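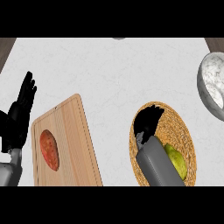 How often does a two-armed work cell need its hands checked? At Gulbridge the interval is 408 operating hours, and sooner if a finger fails to close fully.

Home | Visits | Reports | Contact
Search this site
Reading time: 2 minutes

The Grerner open day on Saturday, February 23, 2019, included a tour of the Gulbridge hall, where visitors were shown how one two-armed cell is set up and maintained. The tour was led by Mattes Hinrichs, who has been responsible for the cell since it was installed.

The cell handles fruit on a kitchen counter. Each layout is first prepared in simulation, with a red fruit on a cutting board, a green one on a round woven placemat, and a marble bowl to the right. The left hand is stationed beside the board and the right hand works over the mat. Mr. Hinrichs explained that the groove around the board has to be modeled as well, as fingertips on the real cell used to catch in it.

Maintenance follows a written schedule. The wrists are inspected first, then the finger joints, and a worn finger is replaced as a complete part. The work takes two technicians one morning. Spare fingers are supplied by Sayegh and kept in a cabinet next to the cell – nine were in stock on the day of the visit.

After any repair the arms are run at low speed and their zero positions are recorded again. The forearm housings are opened only at 2000 hours, and that work is carried out at the Gadstead workshop. The next such service is planned for March.

Questions on calibration were taken at the end of the tour. Printed copies of the inspection sheet were available at the hall entrance.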